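Batteries in the Remote, and Other Small Jobs on a Shiny Top

14 comments | 37 shares

I put off changing batteries for as long as I can. I'll press harder, I'll aim from a different angle, I'll give the thing a good smack on my palm. Then one evening I give in, pop the cover and lose a battery under the couch. So these days I do all my battery jobs in one go, at a table with good light, and it takes me about 2 songs on the radio!

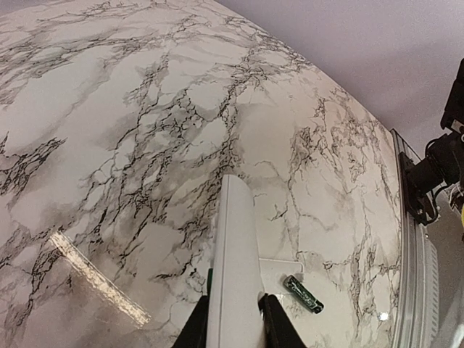
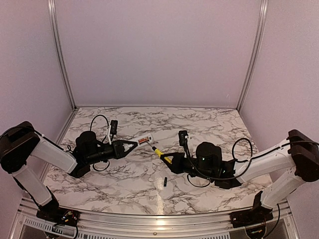
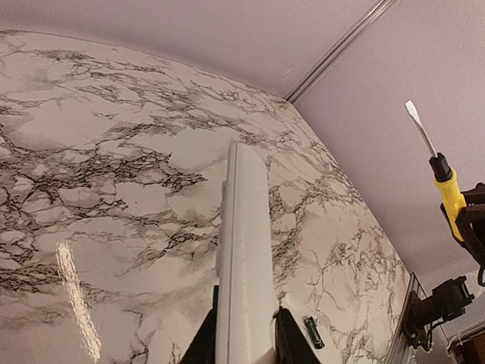 White marble pattern with dark veins in all three; the batteries are showing in the second.

My neighbor Hideaki Tsuji got me into the habit of opening everything up every October (remotes, flashlights, the kitchen scale) and looking for white crust on the springs. If there's a little, I rub it off with a cotton swab and a drop of vinegar, then let it dry with the cover off while I do the next one. If there's a lot, or the spring has snapped, I give up and buy a new one.

Check the plus and minus marks before you push anything in. I know, I know, but I've put them in backward more often than I'd like to admit. And don't mix old ones with new ones, even if the old one "still has some life in it." Mine go straight into a jar with a lid, ends taped, until my next trip to the drop-off bin.

As for the tabletop, a shiny one with a busy pattern hides crumbs beautifully and shows every smear the second the light hits it. I wipe mine with a damp cloth and one tiny drop of dish soap, then go over it with a dry towel. Get down low and look across it toward the window, and you'll see the spots you missed!

Next up is the junk drawer, if I can get it open.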